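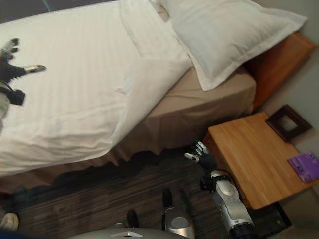

How should a guest bed be made when the room may stand unused for weeks at a time?
It should be made in full, with a fitted sheet, a blanket and one good pillow, and then opened slightly on the day the visitor arrives.

The guest rooms at Tarkotau are prepared according to a household manual first drawn up by the Gorkel training school. The manual devotes 12 pages to the bed alone. Its central instruction concerns the turndown, in which the upper corner of the blanket is folded back at an angle so that the guest can see where to get in. A white blanket over a tan fitted sheet serves the purpose well – the change of color marks the opening, even in low light.

Corners remain the most common fault. The sheet must be drawn firmly around the mattress, and the bed skirt left to fall on its own. Small wrinkles in a woven blanket are smoothed by hand toward the foot. Pressing is discouraged, as it flattens the weave.

Pillows receive less attention than they deserve. Kramer, which supplies linens to over 400 inns, recommends a flanged cover for display and a plain one for sleeping. Many households use the flanged cover for both.

The nightstand should be kept nearly clear. A framed picture placed toward the wall leaves room for the glasses, water and book that a visitor will bring to bed. In winter the Tarkotau staff add a second blanket, stored at the foot of the closet and brought out on request. Rooms are aired on Friday, with the window open until noon and the bedding turned down to the waist.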